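Início | Opinião | Oficina | Arquivo | Contactos

Ensinar com a mão, não com o comando
23 de novembro de 2018 – por Vesela Tomić

Escrevo isto à pressa, entre duas sessões, portanto desculpem o tom. Na Tendik voltou a discussão de sempre: comando à distância ou pinça na mão. Eu sou pela pinça. Cada vez mais.

Com o comando, uma pessoa passa a tarde a lutar com o atraso. Quer apanhar um pano e apanha ar. Em junho fizemos 30 demonstrações num dia inteiro, e metade foi para o lixo. Com a pinça na mão chegámos a quase 200. Mesma sala, mesma gente, mesmo café mau.

Dizem-me que não é justo – o braço depois não faz o que o meu pulso faz. Verdade, em parte. O pulso engana, dá voltas que o motor não dá. Mas isso filtra-se. O que não se filtra é a hesitação de quem está com o joystick, aquele pára-arranca que o robô aprende tal e qual. Já vi um modelo hesitar como o Dušan. Igualzinho.

E roupa, então, nem se fala. Tecido não perdoa. Dobra onde quer, cai, agarra-se a tudo. É preciso sentir o puxão nos dedos pra saber quando largar, e por um ecrã não se sente nada.

Outra coisa: quem ensina devia ser quem sabe fazer. Gente que trata de roupa há anos, não o estagiário de informatica. Pagar-lhes bem, já agora.

Comentários

Ilir Stojanović: Concordo na roupa. Em peças pesadas não trocava o comando por nada.

Biljana Janevski: 200 más também são más. Quem é que as revê?

Dušan Radonjić: Eu não hesito. Penso.

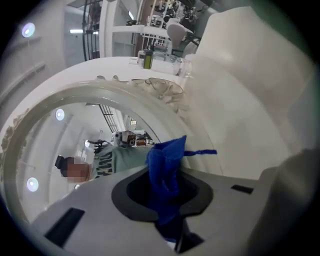
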